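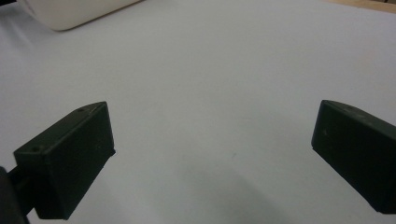

Do online training badges change anything in the classroom?

Posted by Marlina Menon in Teacher Training

Our district signed up for Jotton this June and every teacher has to earn 8 badges in classroom technology before the spring. Each one is a set of short videos, a quiz and a "reflection box" where you type at least 40 words. I finished my first badge over lunch without learning a thing, and I typed most of the reflection before the last video was over.

I coordinate training for our middle school, so I'm the one who has to sell this to the staff. Before I do, has anyone seen it change how people teach? I don't mean completion rates. The sales rep has already sent me plenty of those.

14 people follow this thread

dkoval_math

We had something similar from Isteck. Everyone passed. The teachers who already used shared documents and online discussion kept using them, and the ones who didn't now have a certificate saying they do.

What helped a little was dropping the reflection box and having people bring one lesson they had tried to a department meeting. It didn't have to have gone well. A colleague showed us a vocabulary activity where half the class couldn't log in, and we got more out of picking that apart than out of the whole badge series. We only kept it up for 3 meetings, though, and then testing season ate the time. So I can't claim it lasted.

I'd ask the rep what happened to lessons in other districts a year later. Ours changed the subject.

Room Nine

It depends on the teacher. Some people like videos.

P. Asher, Asmont

I'd be careful with the "bring a lesson" idea too. I've run it, and if the principal is in the room people bring their safest lesson and talk about how engaged the kids were. You end up with the same thing as the reflection box, only out loud.

If you're stuck with Jotton, check whether your contract lets you swap badges for local work. Ours did — it was buried in the district handbook and the trainer had never heard of it. We let teachers pair up, sit in on each other's classes twice, and write a few lines on what they'd change. Around 42 teachers could have done it and a good many picked the videos anyway, which tells you how tired they were.

As for selling it to the staff, I wouldn't. Tell them it's required, tell them how long it takes, and save your credit for something you believe in.

Marlina Menon

Thanks, I'll look for the swap clause. The handbook has no index, of course.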